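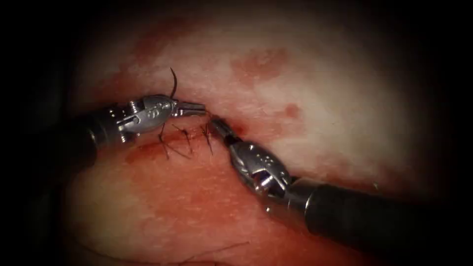 Who should be teaching a robot to suture? People who suture for a living, sitting at the console, paid for their time and allowed to say when a demonstration was bad.

I've been arguing this for most of a year, usually in hallways, so I'm putting it down once and then I can just send the link. Quick version first. The way we collect surgical demonstrations is upside down. We pay for hardware, we pay for storage, we pay for people to draw labels on video, and then we get the hands for cheap. Students. Engineers on a slow afternoon. Me, a few times, and I have no business being in anybody's training data.

Remote control is a fine way to show a machine a task. I'm not against it. You sit down, you move the handles, the instruments move, everything gets written to disk. The learning side gets the positions, the jaw angles, the video, all lined up in time. For needle work inside a small dark space it's probably the only sane option, nobody is going to grab the instrument shafts and drag them around by hand through a row of stitches. (Some have tried with bigger arms and bigger tasks. Hand guiding works nicely for putting a part on a shelf. Two wristed instruments passing a needle between them, no.)

But remote control copies the operator. All of the operator. The hesitation, the regrip, the bad angle you talk yourself into because resetting the needle is annoying. A policy trained on that will learn to regrip. It will learn to hesitate! I've watched one do it, a little stall right before the bite, every single time, and we spent 2 weeks looking for a bug in the controller. There wasn't one. One of our people paused there to breathe.

So whose habits do you want.

Look at any decent row of interrupted stitches. Three in, a fourth going, spacing fairly even, tails cut short. That evenness comes from somewhere. A person decided it, before the needle went in, based on how the tissue was sitting and how the last bite went. An engineer at the console will get the stitches in eventually, and the log will look fine. Success, success, success. What the log doesn't hold is whether the thing was pulled too tight, whether the edges meet or just overlap, whether the next one is being set up while the current one is finished. Surgeons see this stuff in a second. I've sat next to one while he scrolled through our "good" set and it was not a pleasant hour.

That was Thiện Hồ, who ran the sessions with us at Orbridge and who I'll quote here because he told me to. "You've taught it to finish," he said. "Teach it to prepare." He threw out a lot. We had 313 demonstrations in the set at that point and I was proud of the number, I'd put it on a slide. He kept 23.

Twenty-three! My first reaction was that he was being a snob about it. My second was to do the math on how long it would take to get back to three hundred at his standard, and to feel a bit sick.

We trained on the small set anyway, mostly so I could prove him wrong. It was shaky. It failed plenty, I want to be clear about that, 23 demonstrations is not a lot and the thing fell apart whenever the strand ended up somewhere it hadn't seen. But when it did work the stitches looked like somebody meant them. The big-set policy finished more often and I liked its stitches less. I don't have a clean metric for this. That's sort of my complaint, the field's metric is completion, and completion is what you measure when the person judging can't sew.

Now the other side, because people will write in.

One, surgeons are expensive. Yes. So are six months of training on junk. The quote we had from Brilent for labeling alone would have covered a good many console sessions, and the labels were for demonstrations we ended up deleting. I've stopped finding the cost argument very impressive, it always comes from somebody whose budget has room for another arm.

Two, variety. You need messy data so the robot knows how to recover. I agree with this one more than people expect. But recovery is a skill too!! A surgeon who drops a strand and picks it back up is showing you something. A beginner who drops it is showing you how a beginner flails, and then by luck gets out of it. Those are different data and we file them in the same folder. Ask the experts to start from bad positions on purpose. Strand under the instrument, needle turned the wrong way, bit of blood sitting in the seam right where you need to look. Record how they get out. Thiện did an afternoon of this and it was the most useful afternoon of the project.

Three, and this is the good objection: surgeons disagree with each other. They do. Put two of them at the same console and you get two spacings, two ways of approaching the edge, and each thinks the other is a little careless. If you blend that together you get mush. The usual answer is to throw more data at it and let the model sort it out. My answer is don't blend. Pick one teacher for a task, learn from that teacher, put their name on the set. Then do another. Medicine has always trained people this way, you can tell where someone did their residency by how they tie. I don't see why a robot should be taught by the average of everyone who happened to walk by.

There's a thing about the console itself too, and I'll be fast. Our first rig, the Tavares one, had a small lag you stopped noticing after ten minutes. You stopped noticing because you slowed down. So every demonstration was slow, with this gluey quality to it, and the robot learned gluey. When we moved over to the Sinex handles the same operators sped up without being told and the motions got cleaner. Same people, same task. If you're buying equipment to teach with, sit your best operator down first and watch their shoulders. If the shoulders come up, send it back. I mean it, it's a better test than anything on the spec sheet.

And no force feedback on either of them, which I keep hearing is fine because experienced people judge tension by eye, from how the tissue blanches and how the strand lies. Right. Experienced people. That's the whole essay. The inexperienced ones can't judge it by eye so they pull until it looks closed, and there goes your dataset.

What I'd ask for, if anyone with a budget is reading. Pay the demonstrators as teachers, at teacher rates or better. Give them a discard button right on the console, and believe them when they press it, no second-guessing from the person who has to hit a quota. Kill the quota. Publish who gave the demonstrations, what they do for a living, and how many got thrown away. I have read so many papers this year that spend a page on the network and one line on the hands, "demonstrations were collected by trained operators", trained in what? By who? Could be a sophmore with a free lunch.

We're restarting collection in December with two surgeons and a much smaller target, and yes I was asked why the target went down. I said the number on the old slide was wrong. It wasn't technically wrong, there were 313 files. There just weren't 313 lessons in them.

Anyway. If you run a lab and you disagree, go pull ten demonstrations at random and play them for a person who closes wounds all week. Don't talk over it. Let them hold the mouse. Then write to me, I'll read it, might take me a while becuase of the December thing.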